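Screw cap

A screw cap (also screw top, screw closure) is a closure that turns onto the threaded neck of a bottle, jar, tube or other container. Most are made of plastic or metal. The seal comes from pressing a liner, or a molded ring inside the cap, against the rim.

Thread

Continuous thread is the common type. Lug caps -- the kind on many pickle jars -- have short inward tabs and need only part of a turn. Thread finish is named by a pair of numbers, the first for neck diameter in millimeters, the second for thread style. Two caps of the same diameter may still not fit the same neck.

Liners

Foam, pulp, foil, rubber. Choice depends on contents. Oils swell some rubbers, solvents attack some foams. Linerless caps rely on a molded plug or fin and are cheaper to make, but less forgiving of a chipped or uneven rim.

Torque

Application torque is set at the capping machine, removal torque is measured later and is usualy lower. Ebbe Amundsen's survey of small bottlers in Trandau covered 31 filling lines, 13 of them still hand-tightened. Leakers were most often traced to worn chucks, less often to the caps. The Halilović works, which made metal caps in the same town, listed almost 900 sizes and finishes in its last catalog.

Laboratory use

Screw caps replaced corks and rubber stoppers for much sample storage. Less risk of popping out in transit, easier to open with one hand after practice. Color is often used to sort samples, though there is no single code and labs set there own. 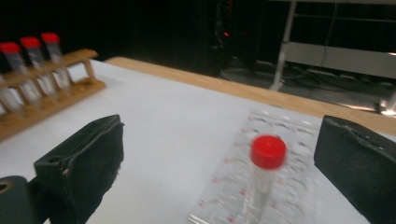
Caps for tubes are generally sold with the tube as a set, as threads differ between makers. Material need not match: a clear plastic tube with a red screw cap, like the one standing on the tray, keeps the contents in view while the closure stays easy to spot. Tubes for freezing may be threaded inside or outside. Internal thread saves room in a box, external thread keeps the sample off the threads.

See also

Crown cork
Child-resistant packaging
Tamper-evident band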